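How to test if a machine can put away your snacks

Many readers write to me with the same question: can I buy a robot that tidies the table yet? My short answer is no, not for a normal home. But the question is too big to be useful. It is better to take one small chore and test it step by step. In this tutorial I use the chore of sorting mixed snacks into a box, which I know well from my time at Vidach, where we tried it in many forms.

What you need

A table with a cloth on it, an open box, and a pile of packaged food with different shapes and wrappers. Please keep the cloth. A bare table is easier, and most homes are not bare. You also need a gripper with two fingers, on an arm or held in the hand. Start with the hand-held kind. If a person cannot do the chore with two fingers, the arm will not do it either.

Step 1. Begin with the stiff and long items

Wafer bars are a good start. Hold the bar upright with one pad on each side of the wrapper, and close slowly. Wafer breaks easily, so look at the wrapper after every try and write down if you feel crumbs inside.

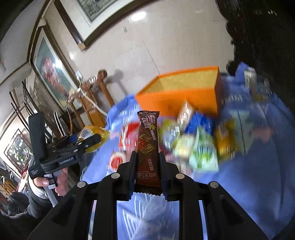

Chocolate wafer bar between the two finger pads, with the box at the back of the table.

Make 30 tries with the same kind of bar before you change anything. I know it is boring. With fewer tries you will believe your good luck.

Step 2. Go to the packs which can bend or crush

Crackers in thin plastic are harder than they look. The pack has flat sides, but the crackers inside can move against each other. If you pinch near one end, the other end may swing down. Try to take the pack near the middle, and lift it straight up until it is free from the neighbors. Only then turn it toward the box. 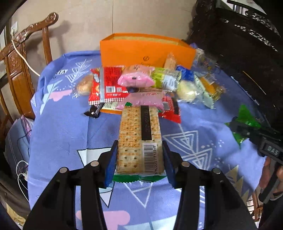

Soft buns and round pastries come after this. For them the closing force is the main problem, and you should write the force setting next to each result. Small candies I leave for the end, as the fingers often push them away over the cloth.

Step 3. Add the second gripper

Two grippers can save time, but they also bring a new kind of mistake. They reach for the same item, or one of them pulls the cloth while the other is closing. Decide a simple rule first, for example left side and right side of the pile. Mixed rules can be tried later.

Step 4. Count honestly

Use four results only: placed, dropped, damaged, not picked. Do not make a group called "almost". In our log at Totinon we had 2595 picks, and the "almost" group became so big that we had to throw away the whole sheet and start again. It cost us most of January.

How to read your numbers

A person who puts away snacks does not think about failure. If they drop a pack, they pick it up and go on. A machine must also notice that it dropped the pack, and this part is often missing. The Doležal sheet, which I still use, has a separate column for it: "mistake noticed, yes or no". I recommend you copy this idea.

For a shop floor the situation is somewhat better. The items come in a known order, the light is the same all day, and the box stays in its place. The packing line at Cemstead runs with one kind of pack per shift, and for such work a machine can be enough already. At home the pile is different every evening.

If you want a number for comparison, I would not trust any home machine before it has made about 1000 picks on piles it has not met before. Please also ask the seller who arranged the piles.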